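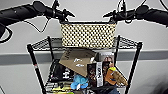 Figure 2. Handlebar with a brake lever on each side and a small woven basket at the centre.

3.2 Travel to the rink and attendance at early practice

The second part of the study looked at how players reached the rink and whether this had any bearing on how often they attended. Youth ice hockey depends on ice time, and in most towns with a single sheet of ice the cheaper hours fall before school. Nanville has one indoor rink, shared by the Umen and Tavares clubs, and both hold their under-14 practices in the early morning. Stinivau, the third club in the study, has its own rink and practises in the late afternoon. We treated it as the comparison group.

Attendance was taken from the registers kept by team managers. These were paper sheets at Umen and Tavares and a shared spreadsheet at Stinivau. Across the three clubs, 447 players were registered at the start of the season. We left out 47 who moved club, stopped playing or did not return the travel form, which gave a working sample of 400. The registers were closed on 6/8/19 and no entries were changed after that date.

The travel form asked for the usual way of getting to practice, the usual way of getting home, and who carried the equipment. Players could name more than one way of travelling. Where they did, we used the one listed first. Cycling was recorded separately from walking, following a suggestion from Alcides Vieira, who had found in an earlier pilot that the two groups lived at quite different distances from the rink. Goaltenders were also marked on the form, as their kit is heavier and does not fit the bags used by other players.

Most players at all three clubs came by car. Those who cycled nearly always left their main kit bag at the rink or sent it with another family, and carried only skates or a helmet. At Umen a locked drying room was opened to under-14 players in April, before the season began, and 17 players wrote on the form that they had started cycling as a result. Tavares has no storage of its own, and few of its players cycled.

Attendance at morning practice was lower than at afternoon practice, as expected. Within the morning clubs, players who came by car with a parent missed fewer sessions than those who shared lifts. The players who cycled were close to the first group. We had thought they would miss more sessions in the winter months, but the registers do not show this. A missed lift was the most common reason given for absence at Tavares, and illness at the other two clubs.

The managers noted 1,964 absences in all. Not every one had a reason beside it – the Tavares sheets are incomplete for two teams – and we have not tried to fill the gaps. Late arrivals were counted as attendance if the player got on the ice at any point in the session. One Umen manager used a stricter rule for part of the season, and the entries for that team were corrected from her own notes.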